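Open Day Walk-Through: Handheld Gripper Demonstration, Washroom Area
Site: Dakia training hall, Reno
Date: June 24, 2024
Inspector: Brândușa Neagu
Second check: Darius Radu

1. Access and floor
Walkway to rear window clear: OK
Cables kept off visitor route: FIX. Tape down before the doors open.
Box and bottles near the toilets: move to the counter.
Visitor limit posted at 8 per group: OK 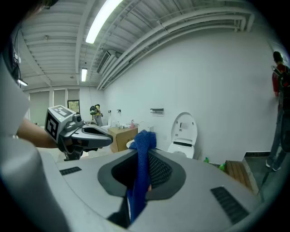
Item 1. Demonstration area, with grippers and blue cloth.

2. Operators
Sleeves clear of the gripper jaws: OK
Wrist jewelry: FIX. Rule from January says none during a demonstration. Remind both shifts.
Marker cubes tight on their mounts: OK
Operator seated for close work at the bowl: allowed, 9 minutes at most, then swap.

3. Materials beside the work
Planks stacked next to the toilet: FIX. Strap them or take them out.
Loose ceramic pieces on the right: take to storage.
Green items on top of the planks: remove.
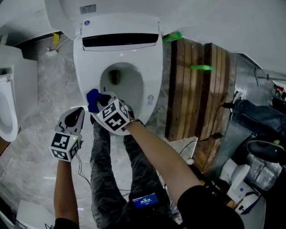
Svitlana Kravchuk would rather see the visitors' line pushed back another 2 feet, as people lean in once the wiping part starts and the operator can't watch them and the seat together. She also wants a spare operator on hand for the afternoon groups.
Comment accepted. Line to be moved before the first group.

4. Cloths and cleaning supplies
Spray bottles labeled and closed: check again at noon.
Cloths for the demonstration kept apart from shop rags: OK
Used cloths go in the bin marked Skoter, not back on the counter.

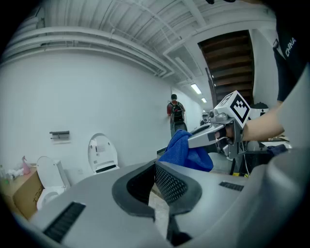 Can visitors try a gripper themselves?
Only after the talk, one at a time, with an operator standing next to them. Children need an adult at the line.

5. Open items
Tape for cables: Darius Radu
Plank straps: Alina Radu
Form 144 to be signed after the last group and left at the front desk.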